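Nov 6, 2021

Plulla, bottle conditioning, second check

Opened the first box from the back of the warm room this morning. Carbonation is lower than I wanted. Small bubbles, head gone before I had finished writing the label number down. Flavor is fine: dark fruit, some toast, a little heat at the end that should settle. No sourness, no wet cardboard. The bottle from the front of the room was livelier, with a head that stayed put while I went looking for a pen.

So there is a difference between front and back, and the likely cause is the heater. It sits by the door and the back rows are stacked tight against the outside wall. The thermometer hung on the middle post reads 19 C, and I had been treating that as the temperature for the whole room. Moved it to the back shelf at lunch. Will read it tonight and again before I open up tomorrow.

For whoever picks this up: the batch is 400 bottles, all from the one tank. Half went in the front stacks and half in the back, so 200 are under suspicion. Same priming sugar, same yeast, same caps. The sugar went into the tank as syrup and was stirred before the first bottle was filled. I did the stirring myself and was slow about it, so I don't think it is uneven mixing, but I can't rule it out. The fill order is on the box labels if anyone wants to compare early against late. The early boxes ended up at the back, unfortunately, so the two questions are tangled together. Next time split each stack between early and late.

Dirk Verstraete came by from Grurkisthorpe to collect his empties and tasted both. He preferred the flatter one, for what it's worth. He thinks a beer this strong doesn't need much fizz and that we'd be wrong to push it. He also thinks the yeast was tired. We used the Prernis again, harvested in October from the brown ale, and it had been sitting in the fridge longer than I like. I didn't do a fresh count before bottling. Should have.

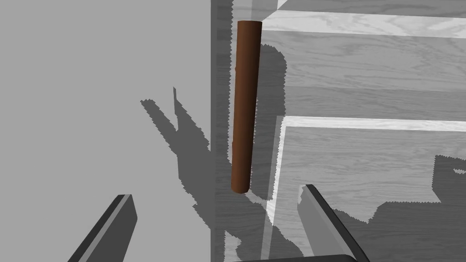

Plan is to swap the stacks. Back boxes to the front, front boxes to the back, leave a hand's width between the stack and the wall so the air can get round. Turn every bottle over once while moving them to get the yeast off the bottom. Then leave them alone for 2 weeks and open one from each stack again. If the old back stack has caught up, it was the cold. If it hasn't, I'd look at the yeast next.

I don't want to open and re-dose unless there is no other choice. We did that with the winter beer and lost a lot of it to foaming, and the ones that survived tasted of air by spring.

Caps. The Krajewska caps are seating better since the bell on the capper was changed. Pressed hard on a few with my thumb and nothing moved. One bottle in the third box was weeping at the crown, sticky down the neck and onto the cardboard. Pulled it and put it on the sink shelf. Its cap has a dent on one side, so that looks like a bad cap and not a bad setting. Check the neighbors when the stacks get moved. The sticky box needs replacing too, there are flat ones behind the mash tun.

Labels are still not decided. The proof that came back has the strength printed too small and the dog's ear runs under the fold. Sent it back with both things marked. No point printing until we know the beer is right, but the printer is slow at this end of the year, so I'd like the file approved before the next tasting.

Other things, while I'm writing:

Tank two gasket is hardening. It still seals. Order one anyway.

The hydrometer in the blue tube reads high in plain water. I've put tape on it. Use the other one until I get a replacement — the last reading on the brown ale was taken with the taped one and should be treated as doubtful.

Caustic is low. There is enough for one more tank clean and then we're out.

Someone has been leaving the hose on the floor with the end in the drain. Please hang it up.

Back shelf, evening reading: 15 C. Colder than I expected. Moved the first row of boxes before going home and will do the rest in the morning. Heater left where it is for now so that only one thing changes.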